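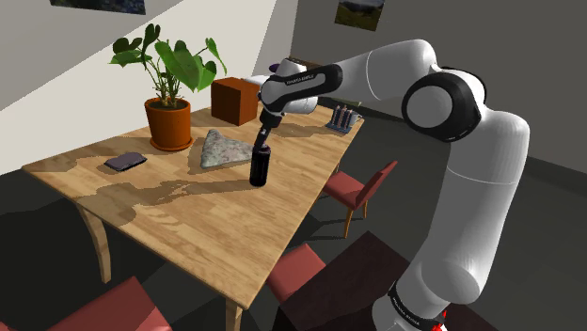
Covari Language Centre
Thread: notes for adult learners joining the Finnish evening courses

1/ Enrolment for the evening Finnish courses at the Covari Language Centre is open until the end of May. The posts in this thread set out how the courses are arranged and answer the points most often raised with the office.

2/ Finnish has fifteen cases on the usual count. New learners sometimes ask to be given the full table in the first week. We do not issue it. The beginners' course starts with the forms for being in a place, going into it and coming out of it: talossa, taloon, talosta.

3/ The course leader is Pirjo Suominen, who has rewritten the beginners' workbook over the past year. The new edition keeps the old numbering up to unit 9. After that the two editions do not match, and learners with a second-hand copy should ask at the desk for the conversion sheet.

4/ Spoken and written Finnish differ a good deal. "Minä olen" on paper is very often "mä oon" in the street. Earlier courses left this until the second year. From this term the spoken forms are taught beside the written ones from unit 4, and either is accepted in oral work.

5/ Written homework should still use the standard forms. Tutors will mark "mä" in an essay unless it is part of a quoted conversation.

6/ On vowel length: tuli is fire, tuuli is wind, and tulli is customs. Learners are asked to read the lists in the back of the workbook aloud, at home, before the pronunciation hour. Silent reading does not help much with this.

7/ The placement test has 70 questions and is taken on paper. Dictionaries are not permitted. A learner who has studied elsewhere and cannot say at what level should sit the test in full, even where the later pages have to be left blank.

8/ Results are sent by post and by email. Questions about a result should go to Zorica Nikolaidis in the teaching office and not to the tutor who handed out the paper.

9/ Groups meet at two sites. Beginners and lower intermediate are at Hemell House. Upper intermediate and the reading group are at the Fadby annexe – please note that the side entrance there is locked at 7 pm and late arrivals must use the front door.

10/ The 442 bus stops outside Hemell House. It does not serve Fadby in the evening.

11/ Several learners have asked whether Estonian may be taken in the same year. It may, though we advise against starting both together. The two are close enough to cause muddle: Estonian "hallitus" means mould, while in Finnish the same word means government.

12/ The Estonian course is taught by Vesna Trajkovski and runs only if the minimum number is reached. Those on the waiting list will be told before the end of May.

13/ The conversation hour continues under Wiremu Whitelaw. It is open to anyone who has finished unit 12. English is not used during the hour, and learners who are stuck for a word are expected to talk their way round it in Finnish.

14/ Topics for the coming term: renting a flat, a visit to the health centre, the summer cottage, complaints and returns, the weather in November. A word list for each will be handed out one session ahead.

15/ Fees may be paid in full or in 3 parts. The first part is due on enrolment. Learners who withdraw before the second session receive a refund, less the cost of the workbook if it has been written in.

16/ The Shenoy Bursary covers the whole fee for 2 learners each year. Applicants should send one page, in English or Finnish, on why they wish to study the language. Previous knowledge is not taken into account. Benoît Millet will reply to questions on the bursary by email only.

17/ A correction to an earlier post: the partitive worksheet gave "kaksi talot". It should read "kaksi taloa". Numbers above one take the partitive singular, and the noun does not go into the plural. A corrected sheet is at both sites.

18/ Enrolment forms are at the Hemell House desk, which is open until 8 pm during term. Forms returned without a signature on the second page cannot be processed.

Filed under: Learning Finnish, Course Notices, Adult Evening Classes

Search this site
Enter keyword or phrase
Go

Recent threads
Swedish for complete beginners: what to bring
Reading group: book list for the new term
Why we no longer set vocabulary tests
Consonant gradation: a short guide
Changes to the library desk at Fadby
Letters from former learners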